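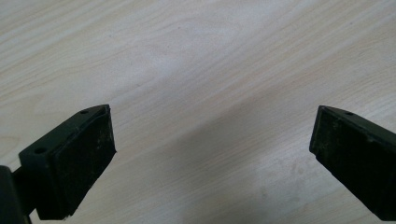

Figure 2. Light wood surface with wavy grain, as discussed in the text.

3.2 Visible grain and the choice of table surfaces

The second part of our study asks how people in small towns choose the surface of a kitchen or dining table. In Kimanstead we visited 30 households in June and asked the same short set of questions in each. The answers were written down by hand and later put into groups by the two authors separately. Where the groups did not agree, we read the answer again together.

The most frequent reason for a choice was the colour, and the second was the ease of cleaning. Grain was named less often, but those who named it spoke about it at length. Several persons said that a table with curved lines looks "calm" to them, while straight lines remind them of an office. One household had waited almost 2 years for a table with the right pattern. 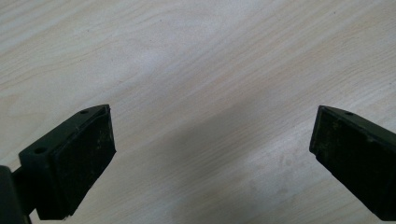
By the Daruswood Household Materials Group
April 6, 2018

Light surfaces bring one difficulty which the older literature does not treat much. Under a strong light the finish reflects, and in the bright area the grain becomes pale -- in a shop this may hide the pattern which the buyer wants to judge. The sellers in Horer told us that they turn the sample boards towards the window for this reason, and that many customers ask to see the board a second time at home.

We also compared our answers with the order book of a furniture maker in Etim, which contains 238 table orders. The book gives the kind of surface but not the reason for the choice, so it can support our results only in part. Pale surfaces were ordered more often for kitchens than for dining rooms. Whether this comes from taste or from the smaller size of the kitchens, we cannot say from this material. The question of price is left for Section 4.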